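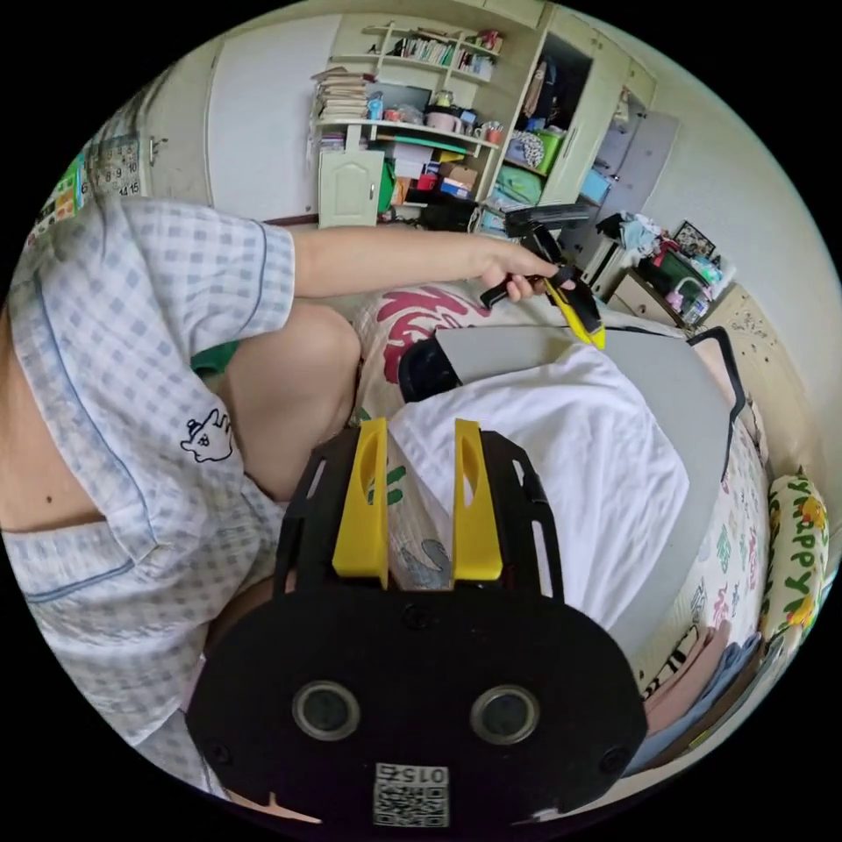
Clyde Dunleavy wrote under the last post that doing laundry on the bed is asking for trouble, you only end up sleeping next to the pile, and did I not own a table. Fair. I do own a table. It has the sewing on it, and the mail, and a lamp I keep meaning to rewire.

So. The bed. Again.

Quick post today, I have to be out the door in an hour and I'm still in pajamas. Promised an update on the bedroom though and it's 16 July 2020 already, and the last one I wrote about this room was in February, which is embarrassing. I said "two weekends" in that one. Ha.

Where we are. Folding is going ok. The pink and light blue things are done and stacked at the pillow end. They're the easy ones, t-shirts mostly, they go flat and stay flat. I fold in thirds lengthwise, then in half, then half again if it's going in the drawer and not if it's going on the closet shelf. My sister rolls hers. I tried rolling for a month. Everything came out looking like I'd slept in it, and the pile kept unrolling itself every time I wanted something from underneath. Back to thirds.

The HAPPY pillow stays, before anybody asks. Somebody did ask. It doesn't go with the red-pink leaf bedding, it doesn't go with the cartoon sheet either, and the cartoon sheet goes with nothing on this earth. I know. The sheet is the softest one we have, it's been washed so many times, and when you're kneeling on a bed for a whole morning sorting clothes you care about soft. I have nicer ones. Scratchy. They live in the closet for guests, sorry guests.

Sheets then, while I'm on it. My system, if you want it:

Each set goes inside one of its own pillowcases. Whole set, folded, pushed in, top tucked over. Then you grab one thing and you have the lot. I read it somewhere years ago and ignored it and spent those years hunting for the other fitted sheet.

Fitted sheets themselves, I don't fold them. I gave up. I tuck the corners into each other and then make it vaguely square and hide it in the pillowcase. Done.

White ones get separated out first. I spread a white one across the middle of the bed and sort on top of that, so nothing gets lost in the pattern underneath. Lost a whole sock in the leaf print once. Red sock. Found it with my foot two nights later.

Now the shelf. Ugh. The white one on the wall, with the books. This was supposed to be the main event and I keep putting it off by folding things. There's a pile on the left end, books and papers mixed together, and it's been growing since before the last post. I know some of what's in there. Car insurance from the old car. A library book from Brelham that I'm pretty sure I paid for when I moved away, so I suppose it's mine now? The manual for the Riten heater, which died. Recipes torn out of things. I'd bet money there's a birthday card in there that I wrote and never sent.

Plan for the pile:

Papers out first, all of them, into the blue box. Don't read them. DO NOT read them. Last time I sat down with one letter and it was dark when I got up.

Then books. Keep, give away, give back to whoever. The give back heap is going to be shameful.

Then the small items, whatever they are by now. Buttons, tape, hair things. I bought a set of little Hirnovix trays for this and teh trays are still in their packaging in the hall, so now they count as clutter too.

A few of you asked after the closet people. Yes, they came. They measured. Very polite, shoes off and everything. The quote was $3,690 for one wall, doors included, and I said thank you very much and shut the door and laughed for a bit. It would be lovely! Soft close drawers, a rail that pulls down, a place for the ironing. But no. I could buy a lot of trays. I have 3 decent drawers and half a closet and I think the real answer is fewer clothes, and I don't want to hear it yet.

Which brings me to the sweater question. The Huanca blanket (the heavy one, the one my aunt gave us) takes up one entire shelf in the closet. One. Entire. Shelf. For a blanket we use maybe when it snows. If it went under the bed, the sweaters could have the shelf, and then the drawer they're in now would be free for pajamas, which at the moment live on the chair. But under the bed is dusty and I'd need a bag with a zipper. Has anyone done the vacuum bag thing with wool? Does it come back? I've heard both. One comment last time said hers came out like a board and stayed that way for a week. Another said it was fine, perfectly fine. So I'm stuck.

Pajamas, quickly. I cut down to the sets I wear. The blue and white gingham one with the little animal near the hem is the favorite, short sleeves, matching shorts, it dries fast and I don't iron it. The other ones, the long satin pair, I have worn exactly never, they slide around and I wake up sideways. In the bag they went. Felt a bit guilty, they were a present. If you're reading this, you know who you are, they were beautiful, I'm sorry.

Other things in the bag so far: jeans that fit in a different decade. A cardigan with one sleeve longer than the other, washing accident. Tea towels, too many tea towels, how does that happen. A skirt I was saving for "something". The bag is going to the drop box by the post office today, in the car, before I can go through it again. I always go through it again. The cardigan has been rescued twice already.

I also had a go at counting what was left in the closet for the people who wanted a number and I got to 19 hangers and the phone rang. So no number. Pick one.

What's left for this week, writing it down so that I do it:

the shelf pile, see above
socks, the single ones, give them until the end of the month and then rags
wash the curtain, I took it down to look at the hooks and it was gray, it is not a gray curtain
find somewhere for the ironing that isn't the bed
trays out of the hall

And Clyde, I will clear the table. Not this week. The sewing is halfway through a hem and if I move it I'll lose the pins, and then I'll find them, with my feet, same as the sock.

Will definately try to do the shelf before the next post. If you've got thoughts on the wool thing put them in the comments, I'll read them tonight. Going to find my shoes now.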